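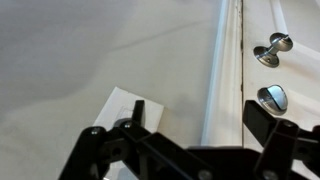
Knob and thumb-turn, with the dark line down the gap

Search this forum
258 views | 30 shares

Grimy line along a door gap, and do the handles have to match?

socorro_chambi
29/06/2024
Hello all, I've been reading along for ages and finally have something to ask. We moved into the place on Sutherland in the spring and I'm slowly working through the hallway – trim first, then doors, then walls if I have any energy left by July. The door in my photo is painted white, same as the trim, and there's a darkened line running down where the two meet. I've gone at it with dish soap and an old rag and I think it improved a little, but I've been staring at it so long I no longer trust my own eyes. Would you keep scrubbing or just paint over it? My sister says paint. My sister also painted over a light switch once, so I'm asking you instead.

nerys_p
Please don't paint yet! Paint over hand grease will peel on you, and you'll be back here in a year with the same question and a worse door. Warm water, a drop of dish soap, and wrap the rag around a butter knife so you can get right down into the gap. Go easy on the edge of the trim. Then let it dry overnight with the door open before you decide anything.

Duyên Hoàng
I'd go along with Nerys on the washing, but some of that line is only going to be shadow. Any gap next to white gloss looks dirty, and I spent most of a weekend at our old house in Garerbridge trying to clean one that was just dark in there. Shine a flashlight in at an angle before you wear your arm out.

socorro_chambi
The flashlight is a good thought, thank you. While I have you all, a second question, about how the two doors in the hall go together. The far one has a lever and the one on the right has a round knob with a deadbolt, and every time I walk down that hall it bothers me. Would you change one to match?
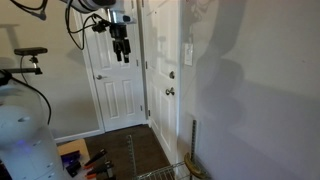

Looking down the hall, lever on the far door and round knob on the right

abena.ansah
Oh, I like a lever, my hands are not what they were and I can open one with an elbow when I'm carrying the wash. I'd change the knob and leave the deadbolt alone. I paid 131 for a set from Trendudari, which was more than I meant to spend, but I've been happy with it every single day since.

nerys_p
I'm going to disagree with you there, Abena, and I hope you'll forgive me. Silver and silver is close enough. It's a short hallway and guests are looking for the bathroom, they aren't studying the hardware. Spend the money on good paint.

abena.ansah
Forgiven, but Socorro did say it bothers her! She's the one who walks past it.

Akosua Zakaria
Whichever way you go, measure before you order. There's more than one backset and I've had to drive back to the store over it, very grumpy. And take that little card off the door before you paint, slowly, pulling the tape back along itself. If it leaves anything sticky, a bit of cooking oil on a cotton ball, then soap to get the oil off again.

socorro_chambi
You're all so kind. I'll wash first and take a flashlight to it tonight. Still undecided on the knob – Abena is very persuasive, but 131 is a lot of paint. I'll measure it anyway.

Duyên Hoàng
Let us know what the flashlight says!

Share this thread
Search this forum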